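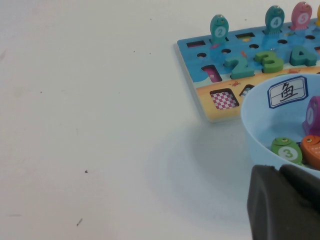
The toy library committee met in the back room at Disine, with Lowri Eynon in the chair and Glória Amaral, Duarte Neves and Yiğit Gezer present. Jalen Delacroix sent apologies and a very kind note, which Lowri read out. Most of the first half was taken up with the number puzzles, and a lovely conversation it was too. Glória reminded everyone how much the little ones enjoy the beach board, where the fish stand upright along the top with their numbers on white badges and the chunky numerals lie flat in the blue water. She feels it gets borrowed so often because a child can simply pick up a fish and chat about it, long before any counting comes into it, and Yiğit agreed warmly (his youngest says goodnight to hers).

Home | News | Borrowing | Minutes | Contact

Minutes of the last meeting, 3 March 2020, were read and agreed, with one spelling put right.

Missing pieces. Duarte raised the matter of boards coming home short of a shape or a numeral, and we went round this one for quite some time. He would like each wooden puzzle laid out in full on a white table when it is returned, with bowls in front for the pieces, so that an empty recess shows up straight away. 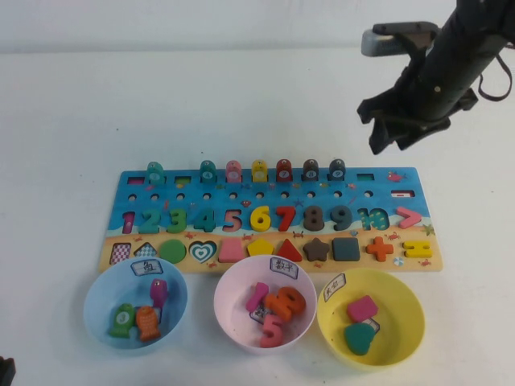 Glória was all for it, but asked that families never be made to feel told off, as a five or a diamond can so easily end up under a sofa! It was agreed that borrowers will be given 2 weeks to have a good hunt before we order anything. Yiğit will write to Barreto about spare shapes and ask whether they sell them singly.

Money. We have £275 in hand. Lowri proposed setting £100 of it aside for new puzzles, and this was passed happily. Duarte put in a word for the Nateck farm set, which he will bring along for us all to try.

Storage. The 24 cloth bags are washed and ready, for which many thanks to Jalen. Labels still to be sewn on (Glória).

Next meeting in September, same room. Lowri to bring the biscuits.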